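Thermal paste

Thermal paste (also called thermal grease, thermal compound, heat paste or, in my house, "the gray toothpaste") is the soft goop that goes between a hot chip and the metal cooler that sits on top of it. I've been fixing up old desktop computers for years and this is the entry I wanted to read when I started, so I wrote it for the wiki myself. Please fix anything I got wrong!

What it does

Two pieces of metal that look flat really aren't. Put the bottom of a cooler under a magnifier and you'll see scratches, dips and little ridges left over from machining, and the lid of a processor is the same. Press the two together and they only touch in spots. Everywhere else there's a thin pocket of air, and air is terrible at moving heat. Paste fills those pockets. It's a much worse conductor than copper or aluminum, so you want just enough to push the air out and no more (people get this backwards all the time, me included for a good long while).

What it's made of

Most pastes are a carrier, often silicone oil, packed with a fine powder. The powder does most of the work. Zinc oxide and aluminum oxide are the common ones in the cheap white tubes, and you'll also run into silver, boron nitride and carbon. Those white pastes don't conduct electricity, so a small spill is more of a nuisance than a disaster.

Liquid metal is its own thing. It's usually an alloy based on gallium, it moves heat far better than any ordinary paste, and it conducts electricity too, so a stray drop can kill a board. It also eats into aluminum! Never put it under an aluminum cooler. I keep mine in a separate drawer so I can't grab it by mistake.

Pads are the other choice. They're sheets, cut to size, and they're great for bridging wider gaps over memory chips and power parts where paste would just slump out.

How to put it on

Every repair forum has a fight about this. The main camps are the pea (one blob in the middle), the line, the X, and the spread, where you smear it thin with a card before the cooler goes on. I'm a pea person for ordinary square desktop chips. Ntombi Steyn, who taught me most of what I know, is a spreader and will not discuss it. We once did the same machine both ways and the temperatures came out 2 degrees apart, which we each took as proof.

Large chips do need more coverage, and a single pea may not reach the corners. A bare chip with no metal lid is a good case for spreading too.

Then you lower the cooler straight down and tighten the screws a bit at a time, going corner to corner in a cross. If you crank one side all the way first, the cooler tips and the paste gets squeezed out to the other side. 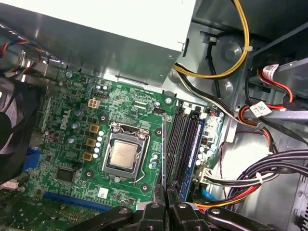

Processor in its socket on a green Dell motherboard, with the heatsink mounting holes around it.

Cleaning off the old stuff

Isopropyl alcohol and a lint-free cloth, or a coffee filter if that's what you've got. The strong alcohol is nicer to work with because it dries fast. Old paste can set up like dried clay, and then the cooler won't want to let go. Run the computer for a few minutes first to warm things up, shut it down, unplug it, and twist the cooler gently before you lift. I've pulled a processor clean out of a locked socket by yanking, and I bent 13 pins doing it. Straightening them took me until 2 in the morning with a mechanical pencil.

How long it lasts

There's no single answer. Some pastes dry out within a few years and others are still fine when the computer is ready for recycling. Repeated heating and cooling can slowly push paste out from the middle, a thing called pump-out. If the fan has gotten loud and the dust is already cleaned out, fresh paste is a cheap thing to try. My worst case was an office tower that came down 40 degrees Fahrenheit after a cleaning and a new blob, though the dust in that one deserves some of the credit.

See also

Heatsink
Thermal pad
Pump-out effect
CPU socket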